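Studerside Community Workshop: Member Help Pages
Robotics and Automation

Handheld grippers lose tracking when the task involves a telephone cord 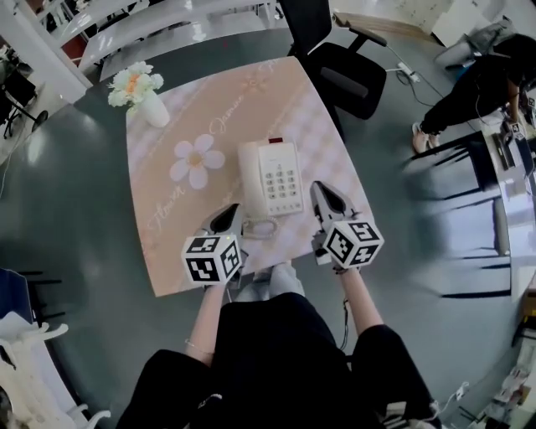
Telephone task at the square table, with one gripper in each hand and the marker cubes mounted below the fingers.

Posted by bench_two_coordinator
October 30, 2023

Our group is building a pair of handheld grippers in the shared workshop. The purpose of the build is to record a person's hand movements during ordinary household tasks and to replay those movements later on a two-armed robot. Each gripper carries a white cube with black-and-white markers, and the position of each gripper is worked out from those markers. The recordings are processed with a program that we refer to as Hundari, which was written by members of this group.

The current task uses a push-button landline telephone. The operator is seated and is asked to steady the telephone with the right gripper while the left gripper takes hold of the coiled cord and moves it clear of the base. We have recorded 58 attempts to date. In 30 of these, the position of the left gripper is lost for part of the attempt, and the resulting path contains a jump. The right gripper is affected far less often.

The following steps have already been taken:

The marker cubes were reprinted on matte paper and mounted again.
The camera was calibrated again, twice.
The cable on the right gripper was replaced with a longer one.
The fingers on both grippers were checked for play at the hinge. None was found.

We would be grateful for advice on whether the fault is likely to lie with the cube, the placement of the cube, or the surroundings. The table has a patterned cloth with printed lettering, and one member has suggested that this should be removed. Others would prefer to keep it, as the replay is intended to work in furnished rooms.

Replies

Posted by surnix_build_group

The member's suggestion regarding the cloth may be tested at no cost and should be tested first, but we do not expect it to resolve the matter. Our group used a floral cloth for an entire season and found that marker detection was not affected by it. A marker has a hard square border and a fixed internal pattern, and printed flowers or script will seldom be mistaken for one.

The angle of the wrist is the more probable cause. To take hold of a cord that lies on the table, the operator must tip the gripper forward. A cube mounted beneath the fingers then turns its best face toward the tabletop, and the camera is left with one face at a steep angle. The right hand, which only steadies the telephone, does not need to tip as far.

We recommend the following procedure. Select 8 of the failed attempts and note the moment at which tracking is lost in each. Compare that moment with the number of cube faces visible to the camera. If the loss occurs when a single face is in view, move the cube outward from the fingers on a short bracket and repeat the task. Any change to the mounting requires that the offset between the cube and the fingertips be measured again. Our own group neglected this in February and was obliged to discard a full set of recordings.

Members are also reminded that sleeves and jewelry should be kept clear of the marker faces during recording.

Posted by ryu_kit_owner

It is probably the lighting. We had the same trouble with the Ryu kit and we turned off the lamps over the table and it went away. A glossy floor will not help either. I would not bother with a bracket.

Posted by bench_two_coordinator

Thank you for both replies. The failed attempts have been reviewed as advised. In all 8, tracking was lost while only one face of the left cube was in view. Switching off the lamps was also tried and made no difference in our room, although it did make the buttons on the telephone harder to see.

A bracket for the left gripper is being printed on the workshop machine under job number 981. The cloth will remain on the table for the present. Results will be added to this page when the new recordings have been processed.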